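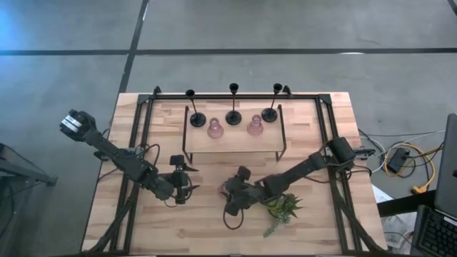

1/ Juntas de dilatación en suelos de mortero autonivelante: por qué fisuran y qué datos hay que pedir antes de firmar una obra. Hilo largo, sin fórmulas.

2/ Un pavimento continuo de base cemento retrae al perder agua. La retracción es mayor en la cara superior, que seca antes. El resultado es una losa que tiende a levantar los bordes (alabeo) y a abrirse por donde la sección es más débil.

3/ Si el proyectista no decide dónde está esa sección débil, la decide la losa. Suele elegir esquinas entrantes, pilares, arquetas y umbrales de puerta.

4/ Tres tipos de junta que se confunden a diario en los pliegos:
- De retracción: corte parcial, induce la fisura.
- De construcción: separa dos vertidos.
- Perimetral: banda compresible contra muros y pilares.
Ninguna sustituye a las otras.

5/ El corte de retracción se hace pronto. Si se espera al día siguiente por comodidad del equipo, la fisura puede haber salido ya, y el disco pasa entonces por un sitio que no sirve de nada.

6/ Profundidad: entre un cuarto y un tercio del espesor. He visto cortes de 3 mm en losas de 60 mm. Eso es decoración.
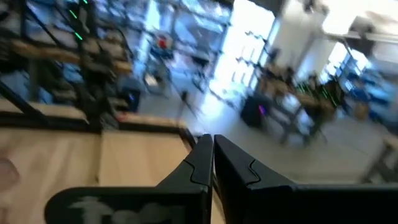 7/ Caso concreto. Nave de Hekus en Otport, 1.876 m² en planta baja, solera existente más recrecido. La dirección de obra era de Rodica Preda, que me pasó los planos de despiece y el registro de humedades. Se lo agradezco, casi nadie lo guarda.

8/ El despiece original tenía paños casi cuadrados salvo en la zona de oficinas, donde alguien alargó cuatro de ellos para que la junta coincidiera con un tabique. Relación de lados final: 2,4 a 1. Recomendación habitual: no pasar de 1,5 a 1.

9/ Inventario de fisuras al cierre de la inspección: 114. De ellas, 71 estaban en esos cuatro paños. El resto se repartía entre pilares sin banda perimetral y dos arquetas.

10/ La humedad residual estaba en rango. El material también: probetas correctas, consistencia correcta, lote correcto. El suministrador (Grecu) envió los albaranes completos, con la cantidad de agua por amasada. No había nada que reclamarle.

11/ Sobre el tabique: al final se movió 40 cm en diciembre por una puerta de evacuación. La junta quedó en medio del pasillo y los paños siguieron siendo largos.

12/ Reparación. Aurel Nedelcu proponía inyectar resina rígida en todo. Yo prefería separar las fisuras vivas de las estabilizadas, con testigos durante un invierno. Una fisura viva rellena con resina rígida vuelve a abrirse al lado.

13/ Se hizo una mezcla de los dos criterios: resina rígida en las estabilizadas, corte y sellador elástico en las que todavía se movían. En dos paños se rehízo el corte por el eje corto.

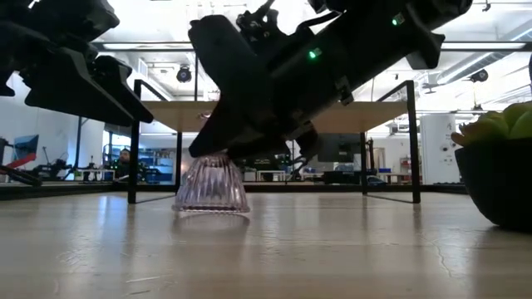

14/ El sellador elástico tiene su propia letra pequeña. Hay que respetar la relación entre ancho y profundidad y poner fondo de junta, para que adhiera a los dos labios y quede libre por abajo. Adherido a tres caras trabaja mal y se desgarra.

15/ Con tráfico de transpaletas, los labios de la junta se desconchan antes de que falle el sellador. En pasillos de carga hace falta un relleno semirrígido de dureza suficiente, o un perfil metálico previsto desde el vertido.

16/ Coste. La reparación de Otport salió por 3.501 euros sin contar la parada de actividad. El corte correcto estaba incluido en el precio inicial del pavimento.

17/ Qué pedir por escrito antes de empezar:
- Plano de despiece firmado, con la relación de lados de cada paño.
- Hora de fin de vertido y hora de corte, paño a paño.
- Tipo y espesor de banda perimetral.
- Quién autoriza mover una junta - con nombre.

18/ Me preguntan por las fibras. Las fibras reparten la fisuración y reducen la abertura. En un recrecido como este no permiten eliminar juntas, diga lo que diga la ficha comercial.

19/ Próximo hilo: juntas sobre suelo radiante, con los datos del edificio de Cakadby. Allí el problema fue el arranque de la calefacción, que se hizo de golpe y sin protocolo. Me faltan las curvas de temperatura de la segunda planta.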